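Kollo Paper Tubes, White: Review

Last updated: 31 October 2024

I mail posters, drawings and the occasional sheet of printed fabric, and I go through a lot of tubes. For years I bought the brown spiral-wound kind from whichever supplier was cheapest that month. In May I ordered a carton of the white ones from Kollo, and I have used nothing else since. I now have enough experience with them to say what they do well and where they fall short.

They come 400 to the carton if you buy at the trade rate, which is more than most people want. I split mine with a framer I share a storage unit with. You can also get them in packs of seven, at a higher price per tube. Caps are ordered separately. Don't forget them, as I did the first time.

Strength

The wall is stiff enough for normal handling. I squeezed a dozen tubes from the first layer of the carton by hand, in the middle and near the ends, and all of them came back round. Standing on one will flatten it, but I wouldn't expect otherwise at this price. Stacked on their sides, five layers deep, the bottom row kept its shape over the summer.

The ends are the weak spot on any paper tube. On the old brown ones the cut edge would fray after the cap had been in and out a few times, and little bits of fiber ended up on the print. I have had much less of that with a rolled edge.

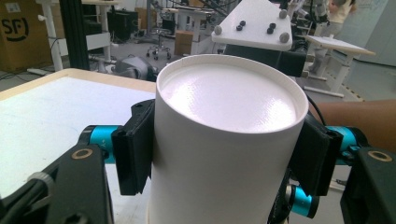 Finish and rim

The rim is thin and rolled all the way around the opening, and the inside is white like the outside, with a slight texture to it. Paper slides in without catching. I tried coated stock, uncoated stock and tracing paper, and only the tracing paper needed a second attempt.

White does show marks. Anything you touch with inky fingers will stay touched. If the tube is going to a customer, keep the carton closed and wash your hands first. Labels stick well and pencil writes clearly on the surface. Ballpoint is fine too, but felt-tip bleeds a little.

Standing them up

I store rolled work upright, and these stand on a flat table without help as long as the contents don't stick out too far. A tube with a long roll in it will tip if you bump the table. The Lindholm tubes I used before were wider and steadier, but they took up more shelf space and cost more to send.

Caps

Kollo's own caps fit snugly. I also had a bag of leftover caps from Zumden, and those were too loose to trust without tape. Buy the matching ones.

What I'd change

The carton has no inner dividers, so once it is half empty the tubes roll around and knock against each other. I cut up another box and made my own. I would also like a slightly longer size, which they don't currently sell.

Would I buy them again? Yes, and I already have. If you only send a few prints a year, get the small pack.

Review by Henrike Pfeiffer

Comments (3)

paperandpaste
Do the caps need tape for overseas mail? I've had them pop out of other brands.

Henrike Pfeiffer
I put one strip across each end for anything leaving the country. For domestic orders I don't bother.

gus_m
Agree about the felt-tip. I switched to printed labels. The small pack arrived with one tube dented, and they sent a new one without any fuss.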